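I bought the Stovance table arm in May after Daryna Polishchuk lent me hers for a weekend. It is a single arm that clamps to the edge of a table and is sold for small kitchen jobs: putting cutlery away, wiping a worktop, moving cups to a shelf. I have used it most days for nine weeks.

## Setting up

The clamp fits our kitchen table well enough. The app asked me to mark out where the cutlery lives and where the dirty things get left, and this took 15 minutes the first time. After that it remembers, unless you move the table. We moved the table twice and I had to do it again both times.

## The cutlery job

This is what I wanted it for. With metal forks and knives laid flat and apart, it is slow but gets there. A small wash-up of 17 pieces took longer than boiling the potatoes. Spoons are fine if the bowl faces up.

Plastic spoons and chopsticks are much harder. They are light, they slide over each other, and a chopstick gives the fingers very little to hold. Sorting them into a long narrow tray is a job a child can do and it still catches out most of the machines I have read about.

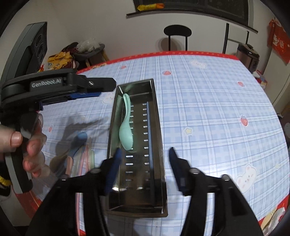
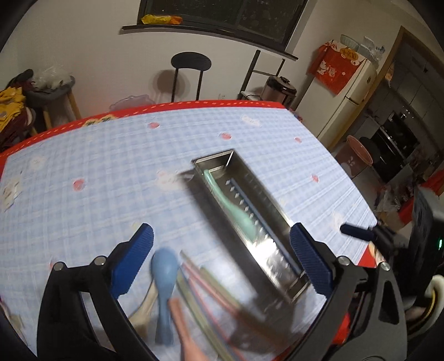
The Stovance manages one chopstick if it is lying alone. If two are touching it picks up both, or pushes them along the table and stops. It then sends a message to my phone. Vitalii Didenko has the older model and says his doesn't send the message, it just waits, so I suppose that is progress.

A tablecloth makes things worse. On bare wood the fingertips can get down beside a handle. On cloth they drag and the cloth rucks up. The manual says to use a plain mat, and with one under the cutlery it dropped far fewer pieces.

## Other jobs

Wiping is good. It covers the whole area you mark and doesn't miss the corners. It won't shift anything dried on.

Cups are good too, if they have handles. It turned over one glass in the first week and I have kept it away from glasses.

It can't load a dishwasher. The Brirnska arm is meant to, but it costs a lot more and needs to be fixed to the wall. I tried one on a Thursday at the Cuvcombe showroom and it put 5 plates in the rack properly, then tried to put a bowl on top of them. The man there reset it and it did the same again.

## Noise and cleaning

There is a whine when the arm lifts, loud enough that I don't run it during the news. The finger pads pull off and go in the sink. Crumbs get into the elbow joint and have to be brushed out.

## Would I keep it?

I have kept it, mostly for the wiping. For cutlery I still do the chopsticks and the plastic spoons by hand, and it does the forks while I dry the pans. If you only want it to put things away in a drawer, I would wait for the next version. Spare pads come in packs of two and the first pair is already wearing thin at the tips.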